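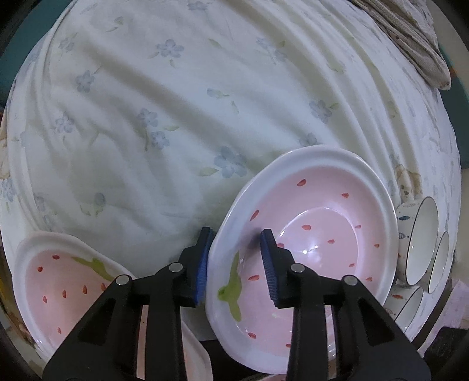
Looking after glazed bowls and small dishes

Most glazed ceramics will last for decades if they are washed sensibly and not knocked about in the sink. The tips on this page are for everyday bowls, snack dishes and the odd novelty piece. Antique or hand-gilded china needs more care than this and is best kept out of the kitchen.

Washing

Use warm water and ordinary washing-up liquid. Water at 40 degrees is plenty. Put a folded tea towel in the bottom of a steel or stone sink and wash one piece at a time. Shaped bowls – hearts, fruit, leaves and so on – tend to chip where the rim curves in or out, so keep them away from the tap.

Don't pour boiling water into a bowl that has just come out of a cold cupboard. The glaze and the clay underneath expand at different rates and you can end up with a web of fine lines, known as crazing. A crazed bowl is fine for keys or hair grips but shouldn't be used for food, as the cracks hold dirt.

Tea and coffee stains

Mix bicarbonate of soda with a little water until it is as thick as toothpaste. Rub it on with a damp cloth, leave for ten minutes and rinse. For older stains, fill the bowl with warm water, add a tablespoon of bicarb and leave it overnight. Avoid scouring powder on pale or pastel glazes. It dulls the shine and the next stain goes in deeper.

Grey marks from cutlery

These look like scratches but are usually metal left behind by a spoon or fork. A cream cleaner on a soft cloth will shift most of them. Drundberg paste also works and a 100 g tin lasts us well over a year. Rinse twice afterwards.

Sticky labels

Soak the base in warm soapy water for half an hour and peel from one corner. Rub any gum left behind with cooking oil, then wash again. If the base is unglazed, skip the oil and use a pencil rubber.

Rough bases

Unglazed foot rings will scratch a polished table. Rub the ring lightly with fine wet-and-dry paper, keeping it wet, then wipe off the dust with a damp cloth. Felt pads are quicker but come off in the wash. Cork ones last a bit longer.

Stacking and storing

Only stack bowls of the same shape. Put a sheet of kitchen roll or a paper coffee filter between each one, and stop at four or five. Odd shapes are better side by side on a shelf with a lip. Don't hang cups or handled dishes from hooks over a worktop.

Chips

Smooth a sharp edge with a fine nail file, kept wet. White enamel repair paint will hide a small chip on the outside of an ornament, but keep it away from anything you eat from. Pieces that have been glued should be kept for dry use only, and never put in the microwave or dishwasher.

Page last updated 4 September 2025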